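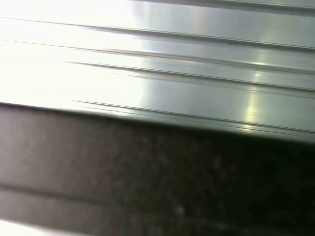 Trimulton Teardown Cell: Six Months on the Bench at Neldale

Ataahua McPhee had been taking servers apart by hand for most of her working life when the Trimulton kit arrived on a pallet in July. She runs the refurbishing floor at Neldale, where retired office and data center machines are stripped, tested and sold on as parts.

The kit is made by Flimell. It comes as one arm, a two-finger gripper, a small camera that mounts at the wrist, and software that runs on an ordinary desktop. Neldale leases it by the month.

"I wanted to know if it could do processors and memory," McPhee said. "Those are the parts with resale value. If it only did lids and drives, I wasn't interested."

Setup took 2 days. The first was spent bolting down the base and the second on teaching positions. The operator moves the arm by hand to each point and saves it, and the software adjusts from the camera after that. McPhee said the teaching was easier than the manual made it sound.

Bare metal gave them the most trouble at the start. "Shiny panels were bad," she said. "You'd get glare off the metal and the camera would lose the edge it was looking for. We moved the overhead lights twice." She would like Flimell to put a page on lighting in the manual.

Boards went better. The arm works from above with the board still in the case, and it uses the corners of the processor bracket as its reference. On boards with memory slots on both sides of the socket, McPhee has it approach slowly, at a speed setting of 15, and raises that once a job has gone through cleanly a few times.

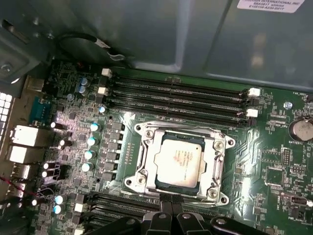
Clem Harawira was less sure about the speed. He said a good technician still beats the arm on any single machine, and that the case for leasing it rests on the hours when the technician is doing something else. He also thinks the gripper is bulky for tight cases and has asked Flimell for slimmer fingers.

McPhee does not argue with that. "It's slow," she said. "I start it on a machine and go do the listings."

Her count for the lease so far is 315 machines. She keeps a list of models the cell should skip, mostly ones with cables routed over the board, and those still go to the hand bench.

Support has been fair. Calls to Flimell are answered the same day, but a replacement camera cable took nearly 6 weeks to arrive, and they now keep a spare in the drawer.

The lease comes up for renewal soon. McPhee plans to keep it for another term and has asked Grimshaw, the reseller, for a price on a second gripper.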